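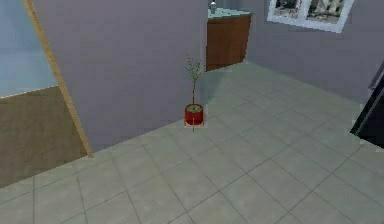 To: Stuslow users list
Date: July 2, 2020
Subject: Re: [stuslow-users] Stopping distance for thin targets

> We reran the object-goal set with the Altell depth encoder and the
> success rate on potted plants is well below that of every other class.
> The agent reaches the right room, turns towards the plant and then
> calls stop too early. Is this a known problem with the success test,
> or should we be looking at the policy? We are on the December scenes
> and have not changed the default stopping radius.

It is partly the success test and partly the policy, and the two need to be separated before you retrain anything.

The test measures from the agent to the nearest point of the target's bounding box. For a cabinet that is a fair measure. For the tall plant it is not: the pot sits on a stand with slender legs, there is one thin stem, and the leaves are sparse and all near the top. Most of the box is air. The depth encoder downsamples before its first layer, and at range the stem is lost altogether. What the policy receives is a pot and some wall.

We ran 1,703 episodes with the plant as goal, in the Kahraman scenes, keeping the weights fixed and changing only how the distance was computed. With the box replaced by the pot's centre, 713 episodes ended in success. The failures fall into two groups. In the larger one the agent stops facing the plant but outside the radius. In the other it never faces the plant at all, usually after a poor turn at a doorway, and no change to the test will recover those.

The background matters too. Plants placed close to a plain wall did worse than plants in the middle of a room. The pot is easy to pick out in colour, so I would not expect the same gap with an RGB encoder, but we have not run that comparison.

Suggestions, in order:

Log the distance to the pot's centre alongside the box distance. The field exists but is off by default.

Check that your depth images are not being resized twice. The Ronevetti loader does this silently if both size options are set, and we lost 18 runs to it.

If you do retrain, use at least 6 seeds. The spread between seeds on this class is wide enough to hide the effect you are looking for.

I would leave the stopping radius alone. Widening it raises the score for every class and makes your numbers impossible to compare with earlier ones.

The episode list and the patch for the distance test are in the contrib directory, under plant-goal. The patch applies to the current release only.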